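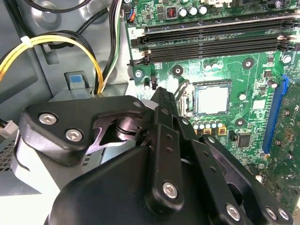
Page last changed: Tuesday, 9:40 p.m.

Okay, a few of you asked how the old desktop was coming along, so I'm going to put it all in one thread and you can mute me if computers aren't your thing. I won't be hurt! I know some of you are only here for the tomato seedlings.

Quick background for the new folks. I picked up a used tower at the Velberg swap meet for $29, mostly because I felt sorry for it. I want to clean it up and set it on the desk in our back hall, where the kids can do homework and I can keep my recipes and the seed lists without fighting anybody for the laptop.

I've had plenty of machines over the years but until this winter I had hardly ever been deeper inside one than the memory slots. The processor always scared me. It sits there under its cooler minding its own business and I was happy to let it.

But the old thermal paste has to come off sometime, and that means the cooler has to come off, and then you're looking right at that little square silver lid and there's no more pretending you're just dusting.

What I use for the paste is plain rubbing alcohol and coffee filters. Paper towels leave fuzz behind, and cotton balls are worse. Dampen the filter, wipe from the outside in, fold to a clean bit, wipe again. It takes longer than you'd think, and I put on a radio play and just let it take as long as it wants.

Do the bottom of the cooler too! I forgot that the first time I ever did this and ended up with fresh paste mashed into old crust, and had to take the whole thing back apart after supper.

Memory comes out before I clean anywhere near the slots. Push the latches outward, lift the stick straight up, hold it by the ends. I lay mine on a clean dish towel folded over so I'm not tempted to slide them around. My husband wanted to know why the good towels were in the back hall and I had no answer for him.

The part I'm slowest at is the cables. Every machine I've opened has had one wire that looks like it goes nowhere, and that one always turns out to matter. The small white plugs are the ones I worry over most. Please don't pull on the wires. Get a fingernail or something thin and flat under the edge of the plug itself and rock it a tiny bit side to side.

And before I unplug anything I tie a scrap of yarn around it, with the same color on whatever it plugs into. Red yarn to red yarn, green to green. My daughter says it looks like the thing is dressed for a parade. It works though, and I've got more yarn ends than I'll use in this lifetime.
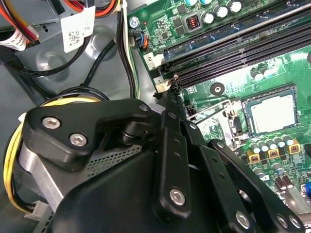
Someone from over in Vedden wrote back that yarn is fine until it sheds into a fan, and that masking tape with a pencil number on it does the same job and peels off clean when you're done.

You know, that's fair. I hadn't thought about the fuzz, and after all my fussing about paper towels, too! I'm going to switch to tape for anything close to the cooler and keep the yarn for the cables that stay well out of the way. Thank you, Vedden.

To the other question, about where I buy paste: the little parts counter at Pfister, next to the shoe repair. They sell a small tube and it'll do several machines if you keep the cap on. A dot like a grain of rice in the middle is plenty. I used to spread it like frosting and I've been gently corrected. 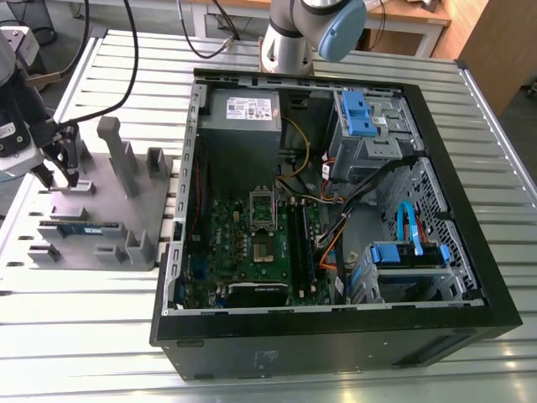
Storage was what I'd been saving my courage for, and it ended up being the easy part of the whole job. I'm putting in 2 drives, a small quick one for the system and a big slow one for photos, and I had a screwdriver all laid out and a saucer for the screws. Then I started reading up on how the older office towers were laid out and I have to say, somebody was thinking of people like me. Anything on a Dell like this one that's blue, like the caddy down in the corner of the case or the latches up on the drive cage, I take as my invitation to go ahead and put a hand on it. I do wish they'd colored in more of the inside that way. I'd have been braver years ago.

Lay your tower flat on its side for all of this, by the way. I worked on one standing up once and spent the evening fishing a screw out from under the board with a magnet on a string.

Still to do: order more memory, find a keyboard the cat hasn't slept on, and decide whether to go with the Tustis monitor stand or just use a stack of old cookbooks — I'm leaning cookbooks.

I'll add to this when the memory gets here. If you've got a tower sitting in your closet, tell me what's in it, I really do like hearing about them.

Contact · © Velberg Back Hall Notes · Back to top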